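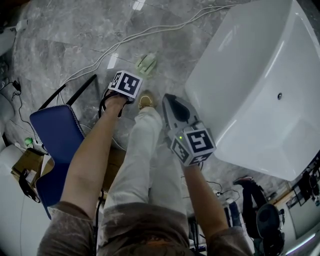

Who signs off the hall before the ministry people come for the opening?
Ruben Leemans signs for the building, Kálmán Lengyel for the grounds, and both names go on the front sheet before the gates open.

# Kokthorpe Sports College — pre-opening walk round, September

Second visit. First one was stopped by rain, ignore those sheets.

## Main hall

- [x] Fire exits north and south — open freely, signs lit
- [ ] Fire exit behind stage — sticks at the bottom. Needs planing, Polat told twice
- [x] Seating, 726 fixed — all bolted, row ends checked by hand
- [ ] Extra chairs for party delegates — not agreed. They want 138 on the floor, would block the centre aisle. I've said no, Kálmán to put it in writting
- [x] Alarm test — heard in changing rooms and the press room

## Foundation stone and platform

- [x] Platform legs level, braces tight
- [ ] Handrail left side wobbles. Fix before the minister goes up, not after
- [ ] Curtain cord on plaque too short, someone will pull the lot down
- [x] Steps — non-slip strip down, edges taped

Comment: platform limit is 30 people. District office list is longer. Skerkoter (platform hire) wont put their name to more, so the list gets cut. Candidates can stand on the grass.

## Track and stands

- [x] Track surface, lanes 1 to 4
- [ ] Lane 5 — seam lifting near the bend, cone it off
- [ ] East stand, top rail — two bolts missing. Keep shut till done
- [x] Floodlights, came on first go

## Gates and road

- [x] Ambulance route clear to Drallville road
- [ ] Police want bag tables moved back from gate B. Fair enough, queue would be in the road
- [ ] Posters on the fence cover the exit sign. Whichever party, they come down
- [x] Water points working, cups ordered

Recheck open items at around 7 in the morning. Stage door and handrail first. If the east stand isnt signed by then it stays closed and those ticket holders go west side.

R. Leemans — seen, agree except chairs, will ring district office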